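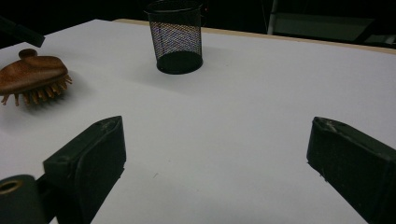
Figure 3. White tabletop with light wooden edging along the back rim.

4.2 Does a pale surface help people read?

The claim that pale desks help people read for longer has been repeated so often that it is now treated as settled. It appears in furniture brochures, in school building guides and in a fair number of papers, most of which cite one another. We went into the Garthorpe study expecting to find at least a small effect. What we found is harder to describe, and we are not persuaded that the earlier work found what it says it found either.

The usual argument has two parts. The first is that a white or near-white surface lowers the contrast between the page and what lies around it, so that the eye has less adjusting to do when it moves off the text. The second is that less adjusting means less tiredness, and less tiredness means more pages read. The first part is reasonable enough and can be checked with a light meter. The second part is where the trouble starts. Tiredness in most of the studies we reviewed was measured by asking people whether they felt tired, often straight after telling them that the study was about desks.

At Garthorpe, 59 adult readers each completed two sessions, one at a white table and one at a dark one, with the order decided by lot. Sessions were held in September, in the same upstairs room, with the blinds down and the ceiling lights on. Readers worked through printed passages for 24 minutes and then filled in the Drodov comfort form, which has 18 items. They were told that we were testing the passages. A few guessed otherwise, and we return to this below.

The two tables gave almost the same reading speed. Readers got through slightly more text at the white table in the first session and slightly less in the second, and neither difference was large enough to tell apart from the ordinary spread between one reader and the next. Scores on the questions that followed each passage showed no pattern at all. If a pale surface does anything for understanding, our passages and our readers did not pick it up.

The comfort scores look more promising at first sight. The white table did better overall, and a reader in a hurry could stop there and report a benefit. We would advise against it. Nearly all of the gap came from three items on the Drodov form, which ask whether the work area felt "clean", "modern" and "open". These are questions about taste. A person may think a white table looks clean and still have sore eyes after using it. When the three items are left out, the gap shrinks to something we would not want to build an argument on.

It is worth asking why so many earlier studies report a clear result from the same form. We can suggest a few reasons. Several used the full score without looking at the separate items. Others compared new white furniture with old dark furniture, so that colour was mixed up with age, height and how much the thing wobbled. The Kolletti trial, which is probably the most often quoted, moved its readers into a different building for the white condition, with larger windows. It then gave the credit to the desks. We have no way of knowing how much of its effect came from daylight, but we would be surprised if the answer were none.

Glare deserves more attention than it has had. White surfaces send back more light, and under ceiling lamps some of that light goes straight into the reader's eyes. In our sessions 10 readers mentioned glare without being asked, all of them about the white table. Their comfort scores were lower than those of the rest of the group. The Du lighting guide recommends a matt finish for this reason, yet the finish is left out of most published accounts, including some that give the exact shade of the paint. A study that reports shade and leaves out finish has described half of the surface.

We should be equally hard on our own work. The two tables were of the same height and size, but the dark one had a thicker top, and tall readers may have noticed this with their knees. The sessions were short. It is possible that a benefit shows only after several hours, as some supporters of pale furniture maintain, although we note that this claim tends to be made after a short study has failed. The readers who guessed our purpose gave the white table higher marks than those who did not, which is what one would expect if the good name of white desks reaches people before the desks do. Their numbers were too small to settle the point.

None of this shows that pale desks are bad. They may be cheaper, easier to wipe down or simply liked, and those are decent grounds for buying one. Our objection is to the step from "people like it" to "people read better at it", for which we can find very little support here or in the work we reviewed. Schools and libraries that have been offered white furniture on the strength of reading gains should ask to see the separate item scores, the finish of both surfaces and the lighting in both rooms.

The next section looks at chair height, where the published results are at least easier to compare.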